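양팔 로봇 작업대 예산을 다시 짜면서

지난번 글에 이어서 씁니다. 저는 한국어가 모국어가 아니어서 표현이 조금 딱딱할 수 있습니다. 틀린 곳이 있으면 댓글로 가르쳐 주십시오.

우리 작업실은 Dundudville에 있고, 책상 위의 천과 옷을 다루는 일을 양팔 로봇으로 연습하고 있습니다. 12월까지 다음 장비의 구매 계획을 내야 합니다. 그래서 요즘은 로봇을 움직이는 시간보다 표를 고치는 시간이 더 깁니다.
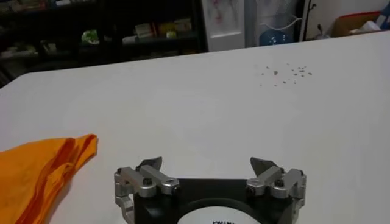
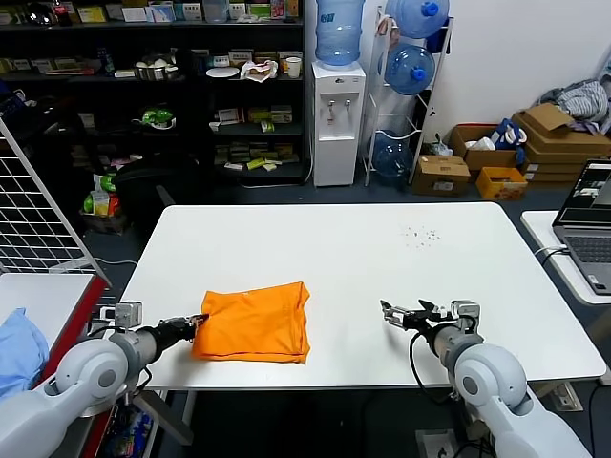
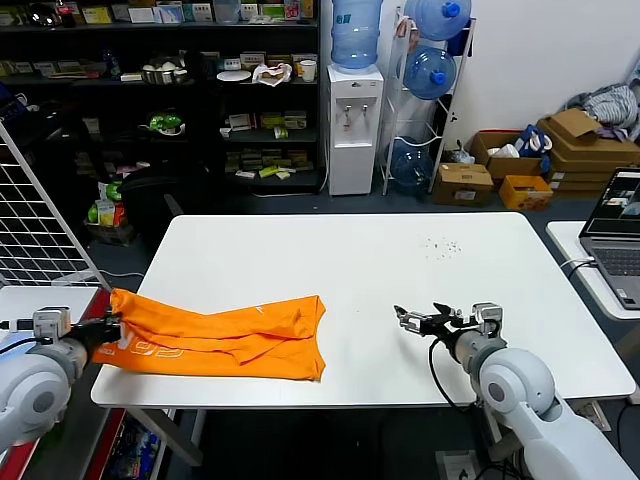 1. 팔보다 먼저 그리퍼

처음 계획을 세울 때 저는 팔의 가격만 보았습니다. 팔이 제일 비싸기 때문에 당연하다고 생각했습니다. 그러나 견적서를 받아 보니 그리퍼와 손가락 부품, 손목 카메라, 케이블이 모두 다른 줄에 적혀 있었습니다. 이 줄들을 합하면 무시할 수 없는 금액이 됩니다.

주황색 천 같은 부드러운 물건은 손가락 끝의 모양이 중요합니다. 상자를 잡을 때 좋은 손가락이 천을 잡을 때도 좋다고 말할 수 없습니다. 천을 책상에서 집으려면 손가락 끝이 표면에 아주 가까이 내려가야 하고, 그래서 끝부분이 책상에 닿는 일도 생깁니다. 이번 예산에는 손가락 끝 부품을 소모품으로 넣었습니다. 팔마다 예비로 2세트입니다. 작년에는 이 항목이 아예 없었습니다.

2. 견적을 비교한 방법

두 회사에서 견적을 받았습니다. 하나는 Inico이고, 다른 하나는 Grorumari입니다. 두 견적은 형식이 많이 달라서 그대로 비교할 수 없었습니다. Inico는 팔, 그리퍼, 제어기를 한 묶음으로 적었고 설치비는 따로입니다. Grorumari는 모든 부품을 나누어 적었지만 교육비가 이미 들어 있습니다.

저는 표를 새로 만들고 다음 항목을 같은 순서로 적었습니다.

팔과 제어기
그리퍼, 예비 손가락 끝
손목 카메라와 머리 카메라
케이블, 고정용 나사, 전원 장치
설치와 교육
보증이 끝난 뒤의 수리비

마지막 항목은 두 회사 모두 처음 견적에 쓰지 않았습니다. 메일로 물어본 다음에 숫자를 받았습니다. 한 회사는 답장이 하루 만에 왔고 다른 회사는 한참 걸렸습니다. 어느 회사인지는 아직 계약 전이므로 쓰지 않겠습니다.

3. 책상과 케이블

책상은 이번에 사지 않기로 했습니다. 지금 쓰는 흰 책상은 폭이 충분하고, 주황색 물건이 카메라에서 잘 구별됩니다. 다만 두 번째 작업대를 만들 때는 같은 색과 같은 높이의 책상이 필요합니다. 높이가 다르면 연습한 동작을 그대로 옮기기 어렵습니다.

케이블은 길이가 문제입니다. 팔이 앞으로 뻗을 때 여유가 필요하지만 너무 길면 그리퍼 밑으로 처집니다. 케이블을 정리하는 클립과 커버에 200유로를 따로 잡았습니다. 작은 돈처럼 보여도 예산표에 없으면 나중에 살 때마다 설명을 써야 합니다.

책상 청소 도구도 같은 줄에 넣었습니다. 흰 책상에는 작은 부스러기가 눈에 잘 띕니다. 작은 손청소기 하나면 됩니다.

4. 시간도 예산입니다

돈만 계산하면 계획이 틀립니다. 우리는 새 장비로 옷 접기 동작을 약 300회 기록한 다음에 계속 살지 말지 결정하려고 합니다. 이 기록에는 사람이 옆에 있어야 하고, 옷을 다시 놓는 시간도 필요합니다. 저는 처음에 이 시간을 아주 짧게 계산했습니다. 실제로 스톱워치로 재어 보고 표를 고쳤습니다. 옷을 다시 놓는 일이 생각보다 오래 걸립니다.

그래서 인건비 줄을 장비 줄 바로 아래로 옮겼습니다. 읽는 사람이 두 숫자를 같이 보는 편이 좋다고 생각합니다.

5. 지금의 결정

당장은 작업대를 2대로 늘리지 않습니다. 먼저 그리퍼 부품과 케이블을 사고, 팔은 다음 분기에 다시 검토합니다. 내부에서 이 계획의 이름은 Štěpánek입니다. 파일 이름에 특수 문자가 들어가서 회계 프로그램이 한 번 거절했고, 지금은 문자를 바꾸어 올렸습니다. 혹시 비슷한 이름을 쓰시는 분은 미리 확인하십시오.

남은 질문은 보증 기간입니다. 연장 보증을 사는 것이 좋은지, 그 돈으로 예비 그리퍼를 하나 사 두는 것이 좋은지 아직 모르겠습니다. 저는 예비 그리퍼 쪽으로 조금 기울어 있습니다. 고장이 나도 그날 바로 바꾸어 끼우고 일을 계속할 수 있기 때문입니다. 경험이 있는 분의 의견을 듣고 싶습니다. 다음 글에는 정리한 예산표를 올리겠습니다.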